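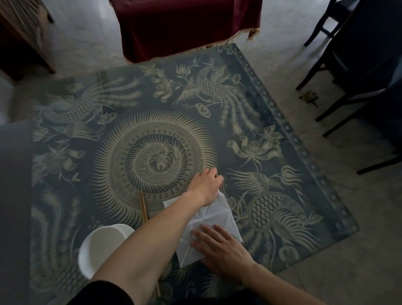

The cloth under glass, dark blue, with its medallion and phoenixes.

The Assessor

The assessor from Watum reached Gresinico in November, 12 hours behind schedule. The house contained 53 items subject to duty. She entered each in the Eklund ledger by weight, then by age.

The barometer was the difficulty. It read storm and had done so for 3 years, according to the tenant, during which the valley had received no rain.

"Is it broken?" she asked.

"It was calibrated at Pilix," the tenant said. "The instrument is sound."

She tapped the case. The needle held. She wrote down a value of 1000 — the maximum for a working instrument — and went to close the shutters.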